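Orkon Robotics reports new result on two-arm handling beside open laptops

Clodby, November

Orkon, the robotics research group based in Clodby, has published a method for teaching a pair of robot arms to work together on a crowded table. The method, called Firanus, combines views from wrist cameras with a fixed view of the whole workspace. It was developed with the Vasilakis laboratory and is described in a technical report released this month.

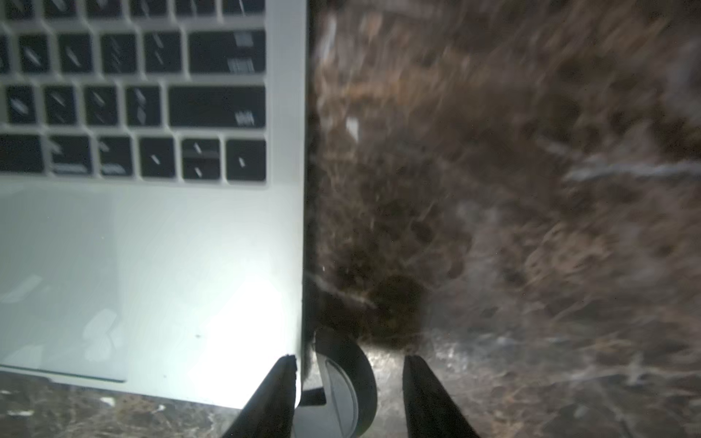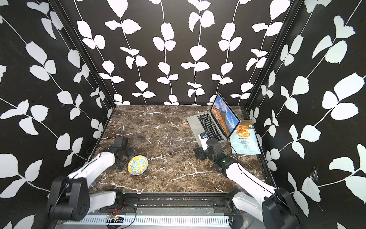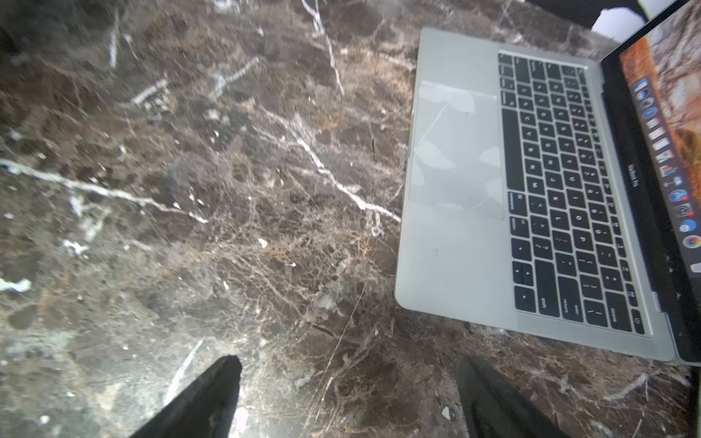
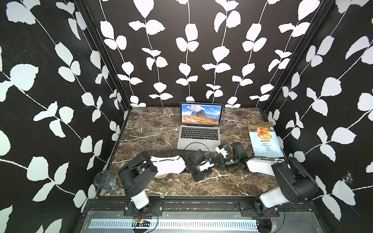

Wrist and fixed camera views from the Firanus work, all with an open laptop on the marble surface.

A reader of the draft report, Vasilakis, asked whether the gain would survive a change of table, and noted that a patterned stone surface is a hard case for depth estimates but a single one. The report now lists this as an open point, and tests on plain surfaces are planned.

Firanus addresses a known weakness in policies trained on recorded demonstrations. Wrist views give fine detail close to the fingers but lose quality when the arm moves quickly. Fixed views remain steady but are often blocked by the arms themselves. Most earlier systems give both kinds of view the same weight throughout a task. Firanus estimates the sharpness of each wrist view at every control step and lowers its weight when blur is high, so that the fixed view carries more of the decision during fast movement.

The policy was trained on 200 demonstrations recorded by human operators on a 2-arm station. Tasks included picking up small household items and passing them from one gripper to the other. In the final evaluation the weighted policy completed 90 per cent of trials. The same network with equal weights completed 26 percentage points fewer.

Most of the remaining failures occurred during handover, when both grippers were close together and the fixed view was partly blocked. Reflections from bright metal also lowered the sharpness estimate in some trials where the wrist view was still usable. A correction for this is under test and is not part of the present release.

The method adds no hardware to the station. Training code, model weights and the evaluation protocol are available from Orkon on request for research use. The demonstration recordings will follow once checks on file integrity are complete.

Press enquiries should be sent to the Orkon communications office in Clodby.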